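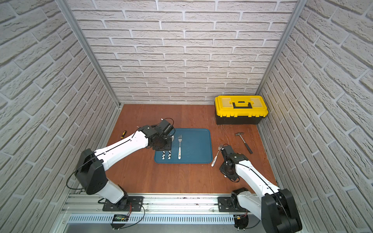

weiße Ziegeloptik mit grauen Fugen, Boden rotbraunes Holz

Thema: Ziegelpaneele im Flur, kleben oder schrauben?

mauerspecht_ost
Moin zusammen, kurze Frage weil ich am Sonntag anfangen will. Altbauflur, 11 m² Wand, soll so ne weiße Steinoptik kriegen wie oben, Boden ist bei uns auch rötliches Holz. Untergrund alter Gipsputz, zweimal Dispersionsfarbe drauf. Kleben oder Lattung? Die Paneele sind von Rondside, Kleber hab ich noch keinen. Meine Frau will keine sichtbaren Schrauben.

tinka_b
Kleben. Fertig. Hab ich im Bad und in der Küche so, hält seit Jahren.
Vorher Tapetest... äh Klebebandtest machen. Klebeband drauf, abreißen, wenn Farbe mitkommt muss sie runter.

Doucet_I
Würd ich im Altbau nicht. Alter Gipsputz und dann vollflächig Kleber — wenn du das mal loswerden willst, holst du die halbe Wand mit runter. Lattung, Paneele drauf, Köpfe versenken, Fugenmasse drüber. Sieht kein Mensch.
Gruß, Ignacio

tinka_b
Und dann fehlen im Flur links und rechts je 2 cm plus Paneel. Bei nem schmalen Altbauflur merkst du das mit jedem Wäschekorb.

Doucet_I
Merkst du nicht. Wie breit ist der Flur denn überhaupt?

mauerspecht_ost
1,20 m an der engsten Stelle. Dann kommt noch der Zählerkasten, der steht eh schon vor.

kalkeimer
Was alle vergessen: die Ecken!! Steinoptik steht und fällt mit den Ecken. Wenn die Fugen an der Innenecke nicht auf gleicher Höhe weiterlaufen, siehts aus wie Tapete. Also in der Ecke anfangen, Laser drauf, Höhe anreißen und von da nach außen arbeiten. Nicht an der Tür anfangen. Hab ich gemacht, 200 Euro Material in die Tonne.

sk_umbau
+1 zur Ecke. Alternativ Profil rein. Manche finden das hässlich, ich finds sauberer als ne vermurkste Fuge.
Zum Kleber: hatte Cassim, zieht sehr schnell an, zum Ausrichten blieb mir kaum Zeit. Mit Jesineo gings besser, dafür muss man die unterste Reihe abstützen.
Shafiq Kodikara

kalkeimer
Profil in der Ecke ist Baumarktausstellung, sorry.

sk_umbau
Geschmackssache. Meine Wände sind halt schief.

mauerspecht_ost
Meine auch. Auf die Raumhöhe gehts oben 1 cm weg. Spricht dann doch für Lattung oder?

Doucet_I
Ja. Sag ich ja. Latten unterfüttern, Richtscheit dran, gut.

tinka_b
1 cm gleichst du mit Spachtel aus. Aber macht mal.

fugenfritz
Noch was zur Farbe. Reinweiß neben rotbraunem Holz wird schnell kalt, grad bei LED. Bei gebrochenem Weiß mit grauer Fuge gehts. Ein Probestück hinstellen und abends gucken, so gegen 20 Uhr mit Licht an. Mittags sieht alles gut aus.

mauerspecht_ost
Guter Punkt, mach ich. Warmweiße Birnen sind eh drin.
Noch ne Frage: Paneele vorher in der Wohnung lagern? Liegen grad im Keller.

kalkeimer
Ja, zwei Tage flach in den Flur. Nicht hochkant an die Wand, die verziehen sich.

tinka_b
Steht auch auf der Packung übrigens.

mauerspecht_ost
Packung ist schon im Altpapier :) Ok, wird Lattung an der schiefen Seite, die andere kleb ich mit Jesineo. Ecke zuerst. Sockelleiste Garka in Eiche oder lieber weiß?

Doucet_I
Weiß.

tinka_b
Eiche.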